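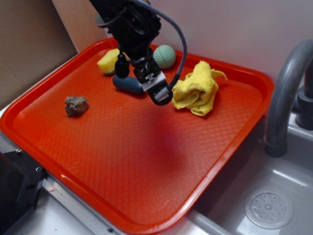 Le plateau rouge orangé, avec l'éponge jaune, la balle verte, le petit chiffon et le caillou.

Le plateau « en attendant » : une petite habitude qui me sauve le plan de travail

Catégorie : Rangement & entretien | Trucs de cuisine

Je vous en avais touché un mot dans mon billet sur les tiroirs, et vous avez été si nombreux à me réclamer la suite que je m'y mets enfin, avec mon café du matin à côté du clavier ! Chez nous, à Flostthorpe, tout ce qui n'a pas de place finit sur le plan de travail : les jouets, les éponges, les trésors ramassés en promenade (les cailloux, mon Dieu, les cailloux...). Alors j'ai pris un grand plateau en plastique à rebord, et tout ce petit monde y atterrit jusqu'au soir.

Choisissez-le large, avec un bord bien arrondi qui retient ce qui roule. J'aime beaucoup les fonds gaufrés, parce qu'une éponge posée dessus colle moins que sur du lisse, mais il faut avouer que les miettes s'y logent volontiers. Un coup de vieille brosse à dents en diagonale, dans le sens des petits carreaux, de l'eau tiède, une goutte de savon noir, et on rince.

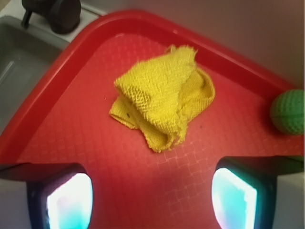

Pour les lavettes en tissu éponge ou gaufré, ne les laissez pas en boule toute la nuit, elles prennent une odeur dont on ne se débarrasse plus. Secouez-les d'abord au-dessus de l'évier (les peluches s'accrochent dans la trame), puis passez-les à 60 degrés, sans adoucissant, et étendez-les bien à plat. Quand les bords s'effilochent, je coupe les fils aux ciseaux, je ne tire jamais dessus, et la lavette repart pour un tour. Les toutes vieilles finissent aux vitres ou sous l'évier.

Les balles à picots, elles, se lavent à la main avec la même brosse. Laissez-les tremper 12 minutes dans une bassine d'eau savonneuse, frottez, rincez longuement et faites sécher sur un torchon. Quant aux cailloux, un peu d'eau claire suffit, et les plus beaux vont dans le pot de la terrasse.

Et le soir, on vide le plateau, même quand on est fatigué, même s'il n'y a que deux bricoles dedans !

Dernière mise à jour : septembre
3 941 partages · 43 commentaires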